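Speaker notes: Keeping a fan wiki for Karnano alive
21 Aug 2022, afternoon slot, 45 minutes with questions

Slide 1. Title. Say what the game is for those who haven't played: a card game with a story mode, set in the port of Dovholm. The wiki has 2,164 pages. Most cover single locations and quests.

Slide 2. What a location page needs. Where it is, when you first get in, who you meet, what you can pick up. Show the Holst Lighthouse page. Point out that the choice (free the keeper or take the lamp) comes before the rewards table.

Slide 3. Spoilers. We hide endings only. Players who look up a quest by name want the answer. Expect pushback on this, move on if it runs past two minutes.

Slide 4. Patches. The Jornow expansion in February changed card text on 112 pages. We fixed them by hand the first time. After that we moved card text into one shared table and every page reads from it. Demo: change one cost, reload the lighthouse page.

Slide 5. Naming. Use the name shown on the map screen. If the dialogue uses another name, make a redirect. Old Customs House has four redirects and still gets duplicate pages.

Slide 6. Untangling categories. Start at the leaf pages and work up. Don't delete a category until the pages in it have been moved. Pause on the picture, then take questions on categories only.

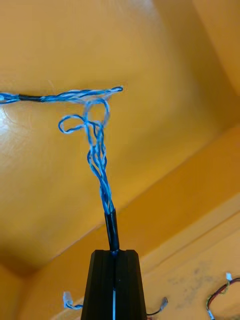 Blue and white wires in black heat-shrink sleeving.

Slide 7. New editors. Ask them to fix one page they used while playing. Reply on their talk page the same day if you can. Skip the style guide until the third or fourth edit.

Slide 8. Links and questions. Leave the sandbox address on screen. If there's time, go back to slide 4 and show the edit history.

3 comments | 45 shares
Contact | © 2022 Karnano Wiki editors | Back to top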